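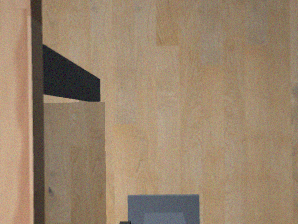
4.2. Rentabilidad declarada y rentabilidad observada

Los folletos de Heto prometían a los pequeños ahorradores de Jururside un ingreso estable por prestar sus monedas digitales. Nuestros datos no permiten sostenerlo. De las 609 carteras examinadas, 179 no registraron un solo pago después de noviembre, y en las restantes el rendimiento dependía casi por entero de la fecha de entrada.
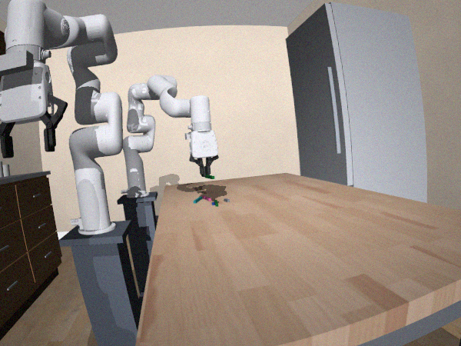
Figura 2. Entorno simulado: mesa de madera y dos brazos robóticos blancos.

Kozłowski atribuye esta dispersión a la volatilidad del mercado. La explicación nos parece insuficiente: la volatilidad afectaría a todas las carteras, y las abiertas por intermediarios de Sallska apenas la acusan. Nowakowski, más prudente, habla de un «efecto de antigüedad», término que describe el problema sin aclararlo. Tampoco ayuda que la encuesta de satisfacción, con 70 respuestas, la redactara la propia plataforma.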